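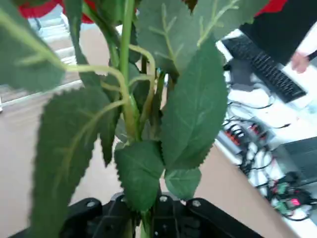
Lizelle Fourie
Facilities Support Coordinator, Ramosar

Filed under: Furnishings and Décor > Artificial Plants > Closed

Subject: Artificial roses in reception arrangement leaning and shedding leaves

The request was submitted by Hendrik Masilela on behalf of the front office. He reported that the red artificial roses in the reception vase would not remain upright and that leaves had been found on the counter after cleaning. He asked whether the stems should be repaired or replaced.

Initial assessment, May 5, 2020
The stems were removed from the vase and examined individually. The foliage is of the imitation type, with toothed edges and lighter veins, and is carried on thin stalks that arch out from the main stem. The leaves are broad and sit close together, so that most of the weight is in the upper part of the plant. The vase is 30 cm tall and the stems measure 60 cm. The foam block at the base of the vase had been compressed and no longer held them.

Three stems had leaf stalks that had worked free of their sockets. No breaks were found in the main stems.

Action taken
1. The old foam was removed and the vase was wiped out with a dry cloth.
2. A new block was cut to fit tightly against the sides.
3. Detached leaf stalks were pressed back into their sockets. One that would not hold was secured with a small amount of clear craft glue and left for 30 minutes.
4. Each stem was returned to the vase by holding it low, below the leaves, and pushing straight down. Stems should not be inserted by the bloom or by the leaf cluster.
5. The larger leaves were turned outward by hand so that they did not press against one another.

Requester response
Mr. Masilela confirmed that the arrangement was standing straight but reported that one stem still turned when touched. He also asked whether the leaves could be washed.

Follow-up
The loose stem was withdrawn, its lower end was wrapped with a single layer of floral tape, and it was set in a fresh position in the foam. It no longer turned.

With regard to cleaning, a soft dry brush is recommended, worked from the center vein toward the edge of each leaf. Water should be kept away from the glued stalk. The cleaning staff have been asked to lift the vase by its base when wiping the counter.

Replacement stems were not ordered. The remaining floral tape is in the supply cabinet, second shelf, under Sorkia.

Status: Resolved. Closed with the agreement of the requester.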